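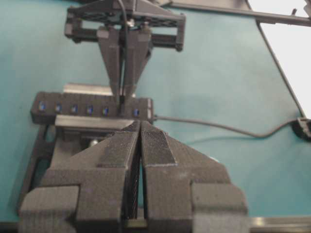
Went to the small knitwear show at Zasdale yesterday. Thread, mostly about the gansey room.

It's one long gallery, upstairs, with 278 pieces out of storage. A lot of it is Nyberg machine knit from the seventies that I'd only seen in pattern leaflets.

The ganseys are the reason to go. They're hung inside out on one wall so you can see how the shoulders were joined. Most have been mended at the cuff in a different wool, and the labels give the dye where it's known.

Labels are by Lovisa Björklund. Short and clear. She gives the stitch count for one cardigan as 3,833 and then says she may have lost her place near the hem.

Less keen on the Brasier section. Six coats behind glass with the lights turned low — fair enough for old wool, but you can't see the buttonholes, and the text is all about the buttonholes.

The catalogue is a run of 500 and costs more than I'd like. I bought one. The paper is good and the photos of the linings are better than what you get in the room.
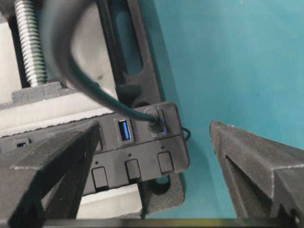 Annapurna Menon replied that the Brasier coats were shown in daylight at Okthorpe in June, and you could see every stitch on the collars.

I missed that one. If anyone has notes on the collars I'd like to read them.

Closes 19th July. The stairs are steep but there's a lift round the back — ring the bell and wait.

One last thing. The green slipover by the door is listed as hand knit. I think the body is machine and only the ribs are by hand. Happy to be corrected.

Print this
E-mail this

Search this site
Enter keywords
Go

Comments

Folke Skjelbred
Agree on the slipover. The side seams look machine made to me.

Sverre Hovland
Is the catalogue sold by post?

Birger Dalen
Yes Sverre, ask at the desk by phone. They posted mine.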